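Snack Swap Project, Ladstead section
Final report (group 2)

Aim: see if students would pick a lower sugar snack if it tasted close to the usual one. Baked oat bars, two versions. Version A normal recipe from the Climen cookbook, version B with mashed banana for most of the sugar and less butter. Same pan size, same oven, same bake time.

Method. Cut into squares, put out at lunch in the Kallthorpe cafeteria through June. No labels except A and B. People took one of each and filled in a slip. Got 117 slips back. Threw out the ones with no answer for taste.
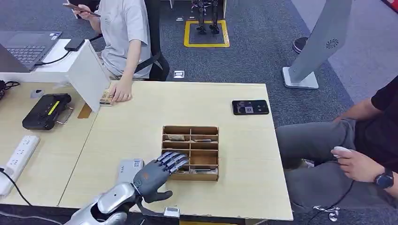 Fig. 1. Wooden tray with slots, folded banknote at upper left.

Results: B did better then we expected. Most people said it was sweet enough, main complaint was texture (gummy in the middle). A full pan of version A came to 3470 calories by our adding up, B was lower but we lost the sheet with the butter weight so no final number for it. Sorry. Should of written it in two places.

Problems: bananas not equally ripe, so batches were different. Second batch way sweeter. Also the squares were cut by eye.

Next time: weigh everything, try dates, bake B over 100 minutes ahead so it can set before cutting. Maybe ask about price too.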